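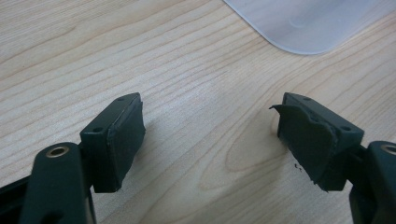

Semaan folding display panels, set of three
Reviewed by Gisela Olivares
December 19, 2022

I bought these for the outdoor art fairs I do from March on and have used them at four shows. I sell small framed etchings, so I need wall space more than shelves.

Each panel is gray carpet over a steel frame. Hooks hold well, and the fabric doesn't show old holes. Setup takes me 20 minutes alone. The feet are too light. At the Stestgate fair we had wind all Saturday and I ended up tying the end panel to my tent leg. Buy weights.

The carry bag is poor. One zipper went at the second show and Semaan sent a new bag, no charge, but it took three weeks.

I paid $700 for the set. My old Vistar mesh walls cost less and packed smaller, but frames never hung straight on them. If you show paintings over 30 inches wide, look for something heavier. For prints and small work I would buy these again.

Four stars out of five.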